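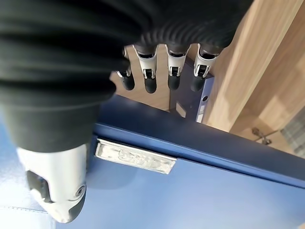 Tindura Household Recipes: Data Card

Summary

Tindura is a set of 427 handwritten recipes typed up from family notebooks. The oldest notebook was started in 1922. The files are meant for people who study home cooking, old units of measure, or the way written instructions change over time.

What is in the folder

recipes.csv has one row per recipe
notebooks.csv has one row per notebook
units.csv lists every unit of measure found, with a metric value where we could find one
notes.txt holds longer remarks from the people who did the typing

Columns in recipes.csv

id: a short code, notebook letter first, then page number
title: as written, including misspellings
year: left blank if the page has no date and the pages near it don't either
ingredients: one string, items separated by semicolons
method: the full text, with line breaks removed
hand: which writer we think it is, A through F
stains: yes or no, meaning whether a stain hides any words

How the text was typed

Each page was typed by one person and checked against the notebook by another. Lâm Cù and Hằng Khương did most of the typing. Pui-shan Chu checked the pages and settled the disagreements. Words we could not read are marked [?]. Crossed-out words were kept and put between tildes, as in ~lard~ butter.
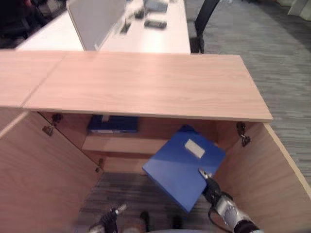 Oven temperatures were left as they stand. Most of the early pages say only "slow," "quick" or "hot," and we did not turn these into degrees. The later pages give Fahrenheit. Cups and spoons were not converted in recipes.csv either, so use units.csv for that. "Teacup" has two entries there, as writers B and D clearly meant different sizes.

Known problems

Notebook C has 70 recipes but no page numbers. Its ids follow the order in which the pages are bound.
Writers A and E are hard to tell apart after the first half of notebook B.
Some recipes appear twice with small changes. Both copies were kept.
Canning and preserving recipes follow old practice and should not be used without checking a current guide.

Changes

The January version fixes six titles that had been joined to the line below them and adds the stains column. Ids did not change.

Contact

Send corrections to Montri Siriwan with the recipe id and the word you would change.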